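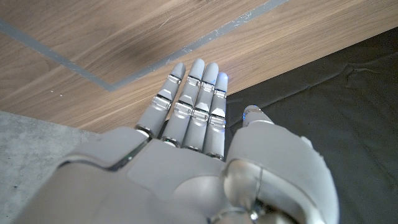
2 min read

From: Do-yoon Cha
To: choir-list
Subject: Re: Saturday parking and the Losico hall

Gun-woo Hwang wrote:

> Has anyone heard back from the hall about the side lot? Last time
> half the altos ended up on Vallus Street and walked. Also, are we
> still doing the Seok piece in the first half? My copy stops at
> page 12 and I think there is more of it.

I called them yesterday. The side lot is ours from 4:30 on, but it only holds 31 cars, so please share rides if you can. The gate code is 219 and then the pound key. If the lot is full, use the street behind the bakery. Do not park in front of the clinic, they do tow.

Yes, the Seok is still in the first half, right after the two folk songs. There are three more pages after 12. The scans that went out in March were missing them. I have paper copies and will leave a stack on the piano. If you already marked up the old set, just tape the new pages in at the back.

Order for the second half has changed a little. Milla asked to move her solo up so she can catch her train, so it now comes before the carols and we sit for it. Basses, please stay on the risers when we sit. Last time people stepped down and getting back up was noisy.

Warm-up is at 5. Black folders, no water bottles on stage. We printed 60 programs and I can run off more if the door gets busy.

Gun-woo, do you still have the spare pitch pipe? Mine has a dead G.

Do-yoon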